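Software > Control & Planning > Contact tasks
Print this thread | E-mail to a friend | 14 replies | 3 shares

Force control chattering on a glossy board - is it my gains or my planner?

zabala_bench wrote:
G'day all, long-time reader, hardly ever post. I've been trying to get our arm to push a little square block along a varnished board with steady downward force, sanding-style, and it's driving me up the wall. The free-space motion is lovely. Approach is lovely. Then it touches down and I get this buzz in the Z force that builds over a second or so until the safety limit trips and everything stops.

Setup, for what it's worth: Cartesian impedance control on the arm, force setpoint of 15 N, and the path comes out of Nestia as a dense list of waypoints along the board. The board sits at an angle to the table axes, so the path is diagonal in the base frame. I calibrate off a printed marker on the table and then work out the board plane from three touch points. Damping ratio is at the default. I've tried dropping the stiffness and it only makes the buzz slower.
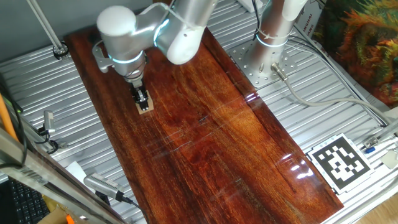

Reading time: 4 min

The block is held in a parallel gripper pointing straight down and that's where it goes wrong, every time it's pressed on the board. Doesn't seem to matter where along the path I start. Any ideas before I go and rewrite the whole controller in December's branch (which I swore I'd never open again)?

Reply | Quote

tuckerbox77 wrote:
Gains! It's nearly always gains. You've got a stiff block on a stiff board and an arm that wants to be stiff as well, so your loop is seeing a huge contact stiffness it was never tuned for. Set the Z stiffness right down, bump the damping ratio up past 1, and put a low-pass on the force reading at 25 Hz. Then creep up from there. I had exactly this on a polishing job and that sorted it in an arvo.

Reply | Quote

prairie_kinematics wrote:
I'm going to disagree with tuckerbox, sorry. A 25 Hz filter inside the force loop adds phase lag right where you don't want it, and you can easily make the buzz worse. I'd look at the planner first. When you say dense waypoints, how dense? And is anything time-parameterizing them, or are you just streaming poses at the controller and hoping?

Reply | Quote

zabala_bench wrote:
Er. Streaming and hoping, a bit. Nestia spits out a pose every 2 mm and I send the next one when the last is reached within tolerance.

Reply | Quote

prairie_kinematics wrote:
There's your trouble, or a good chunk of it. Every time you switch targets the impedance controller sees a step in position error. On a free move you'd never notice, but with the block pressed down each step kicks the wrist a little, and the tilt goes straight into your Z force. Run the list through a proper time parameterization and send setpoints at the full control rate. Ours is jerk-limited and it made a night and day difference.

Reply | Quote

tuckerbox77 wrote:
He said it buzzes wherever he starts, though, and it builds up. Stepping between waypoints would give you a regular tick tied to travel speed. A growing oscillation is an unstable loop, full stop. Fair point on the filter lag, I'll give you that one, but I'm not budging on the damping.

Reply | Quote

Patricio Rivas wrote:
You could both be right, and there's a cheap test. Command contact with no lateral motion. Touch down, hold the force, send one constant pose for 30 seconds and log it. If it still grows, it's the loop and tuckerbox wins. If it's flat, start moving and see when it comes back.

Also, check your board plane. Three touch points will always fit a plane perfectly, even if one of them is rubbish, so you've got no residual to tell you anything. Take a few more and do a least squares fit. And while I'm being a nag, I'd keep the camera out of it on that finish. Shiny varnish throws highlights all over the place, and we had a depth-based surface estimate at Sarnstead that wandered by several millimetres depending on the lights. Touching the thing is boring but it works.

Reply | Quote

zabala_bench wrote:
Okay, ran Patricio's test. With no lateral motion it still oscillates, but it takes ages to build and it never quite trips the limit. Put the damping ratio up to 1.2 with no filter at all and the static hold goes flat. Beautiful! Then I started moving and got a tick, tick, tick the whole way down the board, so prairie was right too, grr.

Haven't done the time parameterization yet. I've been looking at the Zememness library for it, has anyone used that with a streaming interface?

Reply | Quote

prairie_kinematics wrote:
Yep, it's fine. Watch the units on the jerk limits, the rotational ones are in radians and the docs don't say so. And blend the corners or it'll come to a stop at every waypoint, very politely.

Reply | Quote

tuckerbox77 wrote:
Calling that a win for damping :) Post your log when it's moving, would you? I'm still curious whether the static case stays flat at a higher force.

Reply | Quote

zabala_bench wrote:
Will do. Redoing the plane fit first, one of my three touch points was off by more than I'd like to put in writing.

Last post February 24, 2020 | Filed under: impedance control, trajectory streaming, calibration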